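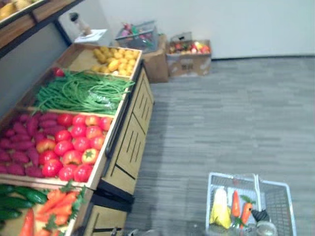

Play market shelves: one kind to a bin, or share?

mimoza_v wrote:
Hello everybody! I've been setting up the pretend grocery corner at our family center in Urnwood since January, and I could happily talk about plastic vegetables all day (my husband has asked me not to). My question is about sharing bins. We have sweet potatoes next to the tomatoes, and the carrots share with cucumbers, and I love how full and cheerful it looks. Dragica Petek thinks every vegetable should have its own bin so the little ones can put things back by themselves. What do you all do?

cornico_marin wrote:
I'm with Dragica, sorry! We had mixed bins for 2 years and tidying up took forever. Four-year-olds will sort beautifully if there's only one right answer per bin.

casimiro.b wrote:
Oh, I have to disagree, and warmly! A real market stand puts things side by side, and the color is half the fun. Purple-red sweet potatoes behind red tomatoes, orange carrots with their leafy tops by the dark green cucumbers, it makes you want to go shopping. I'd only worry about the green beans, because once those long ones tangle you'll never get them apart again.

mimoza_v wrote:
The beans are a bird's nest already, I gave up on them! The cucumbers are my other headache. There are pale bumpy ones and slender shiny ones, and I can't bring myself to put either kind away in the closet.
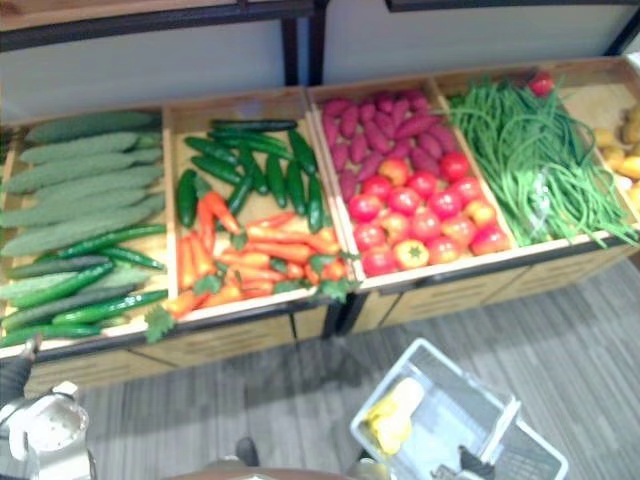

Dragica Angelovski would keep both kinds of cucumber out, and together, so the children can feel bumpy against smooth and learn that they're still all cucumbers.

cornico_marin wrote:
Fine, I'll give you the cucumbers. But please move the carrots!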